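Plier une serviette à franges sans y passer la soirée

Linge de maison -- Tutoriels

Il existe deux sortes de foyers : ceux où les serviettes sont pliées et ceux où elles sont empilées avec conviction. J'ai longtemps appartenu à la seconde catégorie. La pile penchait, on tirait sur celle du dessous, tout descendait, et l'on rangeait le tout d'un coup d'épaule dans la porte du placard. Puis j'ai acheté deux serviettes tissées à rayures, avec des franges, et il a bien fallu admettre que le coup d'épaule ne leur allait pas au teint.

La méthode qui suit convient aux serviettes tissées assez souples, aux grands torchons et aux foutas de taille raisonnable. Pour les draps-housses, je renvoie le lecteur à sa propre conscience.

Ce qu'il faut

Une table dégagée, plus large que la serviette pliée en deux. Une serviette sèche, vraiment sèche, y compris dans les coins. Un peigne à dents larges si vous tenez à vos franges. Le fer est facultatif, et je ne l'ai pas sorti depuis une date que je préfère taire.

Un mot sur la table : le lit fait un très mauvais plan de travail. Il est mou, il est bas, et l'on finit par s'y asseoir. Le sol marche bien pour ceux qui n'ont pas d'animaux.

Étape 1 : défaire ce que le tambour a fait

Une serviette qui sort de la machine n'est pas un rectangle. C'est une corde qui a connu des jours meilleurs. Avant de songer au moindre pli, cherchez un coin, n'importe lequel, et pincez-le franchement entre le pouce et l'index. Levez-le. Le tissu vient avec, en accordéon, et prend une torsion dont on se demande où il l'a apprise.

Avec l'autre main, attrapez un pli plus bas et tendez doucement entre les deux prises. Il ne s'agit pas d'essorer : on écarte, on laisse l'étoffe tourner sur elle-même, on déplace une main, on recommence. Si la serviette résiste, c'est en général qu'un bord est passé sous l'autre. Reposez tout, soufflez, et repartez d'un coin différent.

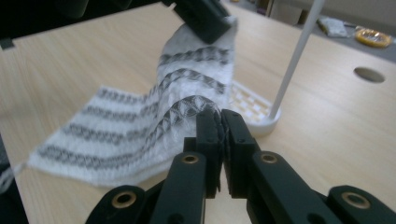

La rédaction de Stulton
Rubrique Maison et textile

Les rayures, quand il y en a, sont d'une aide précieuse. Sur une serviette blanche à bandes grises, le moindre faux pli se lit tout de suite : les lignes se courbent, se chevauchent, partent en vague dès que l'étoffe est soulevée. Tant qu'elles ondulent, on n'a pas fini. Une serviette unie vous laissera croire que tout va bien jusqu'au dernier pli, où elle se révélera être un losange.

Étape 2 : mettre à plat

Posez un premier bord parallèle à celui de la table, puis tirez le reste vers vous. Lissez avec le plat de la main, du centre vers l'extérieur. Les tissages en relief accrochent un peu et gardent volontiers des bosses ; passez deux fois au même endroit sans appuyer comme une brute. Appuyer écrase le relief et ne redresse rien.

Vérifiez ensuite que les rayures courent droit d'un côté à l'autre. Si elles partent en biais alors que les bords sont bien alignés, le tissu s'est déformé au séchage. Prenez deux coins opposés, tirez un petit coup sec dans la diagonale la plus courte, reposez. On a l'air un peu ridicule, mais la serviette y gagne.

Étape 3 : s'occuper des franges

Les franges ont été inventées par quelqu'un qui ne lavait pas son linge lui-même. Elles s'emmêlent entre elles, s'accrochent aux boutons des chemises et sortent du séchoir avec l'allure d'un lendemain de fête. Le peigne règle l'affaire en une minute : tenez le bord tissé d'une main pour ne pas tirer sur la trame, et peignez vers l'extérieur.

Un fil plus long que les autres se coupe. Il ne se tire jamais. J'ai tiré une fois, sur un torchon Brisau auquel je tenais, et il lui manque depuis une ligne entière de motif. Il sert désormais à essuyer le vélo.

Étape 4 : plier en trois, puis en deux

Repliez le premier tiers dans le sens de la longueur, puis rabattez le second par-dessus. Les tiers ont sur les moitiés l'avantage de cacher les bords, et donc les petites imprécisions que l'on n'aura pas à avouer.

Vous avez maintenant une longue bande avec des franges à chaque bout. Ramenez une extrémité vers l'autre en vous arrêtant deux doigts avant la fin, glissez les franges du dessus vers l'intérieur, et repliez une dernière fois. Le côté rond, sans frange visible, se place vers l'avant de l'étagère. Les franges restent au fond, dans l'ombre, où elles feront ce qu'elles veulent.

Si le paquet bâille, c'est que l'air est resté dedans. Posez l'avant-bras dessus et comptez jusqu'à cinq. On peut aussi mettre un dictionnaire, ce qui lui fera un usage.

Étape 5 : ranger

Mesurez votre étagère avant de décider du nombre de plis -- je l'écris avec l'autorité de celui qui a replié toute une pile pour deux malheureux centimètres. La mienne fait 76 cm de large. Trois piles côte à côte y tiennent sans se toucher, à condition de ne pas monter trop haut.

Pour un tiroir, comme ceux de la commode Endum qui trône dans notre couloir, mieux vaut ranger les serviettes debout, à la manière des dossiers. On voit les motifs, on prend celle qu'on veut, et rien ne s'écroule. Le tiroir doit être plein aux trois quarts : moins, elles s'affaissent ; plus, on recommence à forcer avec l'épaule, et l'on sait où cela mène.

Quelques ratés fréquents

La serviette est plus épaisse d'un côté. Un pli s'est formé à l'intérieur pendant que vous rabattiez le second tiers. Il faut rouvrir. Taper dessus soulage, sans plus.

Les bandes ajourées se déforment. Certains tissages comportent des fils lâches ou croisés qui supportent mal d'être pincés au même endroit à chaque lessive. Attrapez la serviette par une partie pleine, ou changez de coin d'une fois sur l'autre.

Le tissu est raide. Trop de lessive, le plus souvent. Un rinçage à l'eau claire, sans rien d'autre, puis quelques bonnes secousses avant l'étendage. Évitez l'adoucissant sur les serviettes qui doivent essuyer quelque chose.

Le pli tient une journée puis s'ouvre. Le linge était encore humide. Retour à la liste du matériel, première ligne après la table.

Comptez dix minutes pour la première serviette, peigne compris. La deuxième ira plus vite. À la troisième, quelqu'un entrera dans la pièce pour s'essuyer les mains, et il prendra évidemment celle du dessous.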